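Notes for the Huketti evening, second half

Right, so after Banafsheh's bit I'll do the tidying task. Remember to say it's a student project — we had one term and two arms, and most of January went on cables.

The job sounds dull: get the tools off the table and into the bins. We've recorded 729 tries so far, and 371 of those were any use. Pause there, people usually laugh.

Mention Everaldo's idea of starting every run with the tools scattered differently. I moaned about it for weeks and he was right!
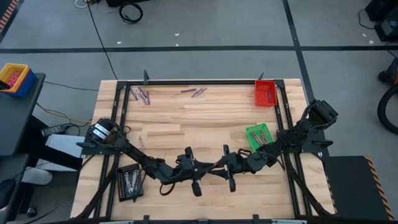
Then the handover, my favourite part. One gripper passes a tool to the other, and we spent seven weeks on that alone. If there's time, take questions on the bins.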